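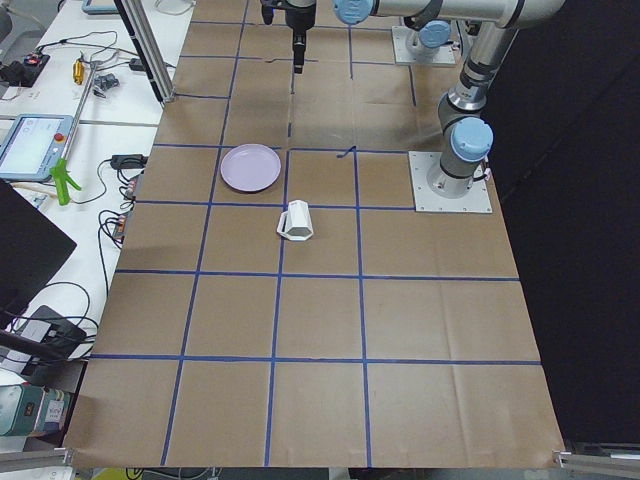 A lavender plate and a white cup on kraft paper, squared off in blue tape.

7 min read
Print | E-mail

The Tyranny of the Set Table

There is a drawer in my kitchen in Farkoston that contains 35 cloth napkins, and I have never had enough friends to justify it. I mention this so you understand that I came to the plain table as a sinner. For years I laid out chargers, runners and a bowl of decorative gourds that guests had to talk around. Then one December the runner went into the candle, and I began to think about paper.

Brown kraft paper, to be exact, the stuff that butchers and art teachers have always had on a roll. You pull it across the table, you let it hang over the end, and you are done. It creases. It wrinkles worst wherever you most wanted it flat. I have tried ironing it, and I can report that an adult ironing a grocery bag's big cousin at four in the afternoon should probably sit down for a while.

Painter's tape is the next temptation. Run it in lines up and across the paper and you have a grid, with a square for every plate and a place for every cup. It appeals to the part of me that alphabetizes soup. My first line started at the bread end of the table and wandered off toward the window like a cow. The second followed it out of loyalty. By the time you have laid 7 of them, the waviness begins to look like a decision, and I advise you to say it was one. Little curls of tape will get loose and settle on the paper. Leave them. They're the closest thing to a garnish you'll get from me.

Then comes the china, where restraint goes to die. The catalog people at Fudow would like you to own a dinner plate, a salad plate, a bread plate and something called an accent plate, which as far as I can tell is for looking at. One round plate in lavender does the job. It has a raised rim, for peas, and against brown paper the color looks almost expensive.

Cups are harder. I have a weakness for the faceted kind, eight-sided, with a handle squared off as if the potter had been in a hurry to get to lunch. A white one tipped on its side across a line of tape makes a mockery of the whole grid, and I have come to like it that way. My Clevidmont relatives set every cup upright with the handle at three o'clock. They also eat at five and are in bed by eight.

As for the napkins, I took 3 to a dinner at Ametepe last month and came home with four. The drawer no longer closes.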